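4. What happened when we opened the doors

I had planned to write this section as a tidy protocol followed by a tidy table. The open day didn't go that way, so I'm going to tell it more or less in the order I lived it and put the numbers in where they belong. Readers who only want the handover results can skip to Section 5.

4.1 Setting up

The open day was held on 21 January 2023 at the Plurkdale community hall, which we had booked for the afternoon and were let into a good deal earlier than we'd asked for. That turned out to be lucky. Our cell travels well enough, but the bench we use at home is bolted to the floor and the hall's tables are not. The first thing the arm did when we ran it at normal speed was walk its own table sideways. We dropped the speed, put sandbags over the table feet and recalibrated, and by the time the doors opened we were running at a pace I'd call leisurely.

The control software was Skirnard, the same build described in Section 3, with one change. Awuor Kashindye had added a hold behaviour the week before, so that anyone on the team could pause the arm from a foot pedal and have it pick up again from the same point. In the lab we hardly touched it. In the hall we used it constantly, mostly so that people could finish asking something before the arm wandered off to its next task. I'd recommend a pedal to anyone thinking of doing this. A stop button makes visitors think something has gone wrong, and a pedal they don't even notice.

We had 152 visitors through the door and 36 of them agreed to take part in the study. The rest watched, chatted, ate the sandwiches and told us about their vacuum cleaners. I have nothing against the vacuum cleaner stories – several ended up in our notes under "prior experience" and were more useful than the tick-box item we'd written for it.

4.2 What people were asked to do

Each participant stood behind the tape line and watched the arm work among ordinary household things on the table. Before each movement we asked them to say out loud what they thought it was about to do. After it had moved we asked how sure they'd been. There was no score and we told them so, though quite a few kept their own.

We had written a script for the demonstrator (me, for most of the day) and I stuck to it for the first handful of people. After that I'm afraid I loosened up. Reading the same four sentences at someone who has brought their kid and is already leaning over the tape is a strange way to behave, and people answered more freely when I just talked. The wording of the two questions stayed the same throughout. Everything around them drifted, and I've listed that as a limitation in Section 6.

The older visitors, as a group, watched the objects. The children watched the gripper. I can't make a strong claim out of that, but it came up so often in the recordings that Awuor went back and added it to the coding sheet. One girl in a rain jacket told me quite firmly that you should look at the fingers because "that's the bit that decides." She's wrong about where the deciding happens, of course, but her guesses were very good.

4.3 Guessing the next move

Fifty-one guesses were dropped from the analysis, nearly all of them made after the arm had already started to move. That was our fault. The cue light we'd brought was too dim for a hall with windows down one side, and people simply didn't see it change. For the remaining guesses, visitors did best when the arm lingered over one thing before going down to it, and worst when it came across the table at a slant with its fingers already open. From behind the tape, an open gripper on the move tells you very little about where it's headed.

This is the part I found hardest to explain to the Mwakyusa group when they visited later in January, so we've included a view from the arm's own side. In Figure 4 the fingers are spread wide, with a cardboard box on one side and the plaid cloth on the other, and the movement blur is mostly on the box.

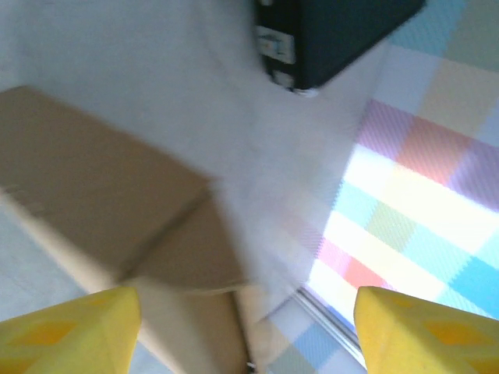
Figure 4. Wrist camera view with the gripper open; cardboard box at left and centre, dark case behind, plaid cloth at right.

Did watching the robot make people trust it more?

It made them more specific. Before the demonstration most participants talked about trusting or not trusting "robots", full stop. Afterwards they'd say they would let this one pass them a cup but wouldn't want it near the stove, or that they'd be fine with it as long as someone was holding the pedal. Overall ratings hardly shifted, and seven participants rated it lower on the way out than on the way in. When I asked a couple of those people about it, they were cheerful enough. They'd come in expecting something cleverer.

4.4 Notes from the team

We compared notes over cold tea once the hall had cleared. Awuor's main complaint was the light, and she was right about it. Mine was the noise: the air pump we'd borrowed for the second station sat under a wooden stage and made the whole thing hum, and some of the audio is very hard to transcribe because of it. Our friends at Futetti, who lent us the tape line and the crowd barriers, thought we should have let people stand closer. I go back and forth on that one. The tape kept the risk assessment short, but it also put the nearest pair of eyes well behind the spot where the interesting part was going on.

If we run the day again, I'd keep the pedal and the loose chat, swap the cue light for a spoken "now", and put a monitor facing the visitors with the wrist camera feed on it. A few people asked for exactly that. We had the feed on my laptop the whole afternoon – turned the wrong way round for anyone but me – and the one family I did show it to stayed longer than anybody else. Their guesses aren't in the analysis, as they'd had information the others hadn't, but the recording is kept with the rest of the open day material and we plan to use it in piloting the monitor version.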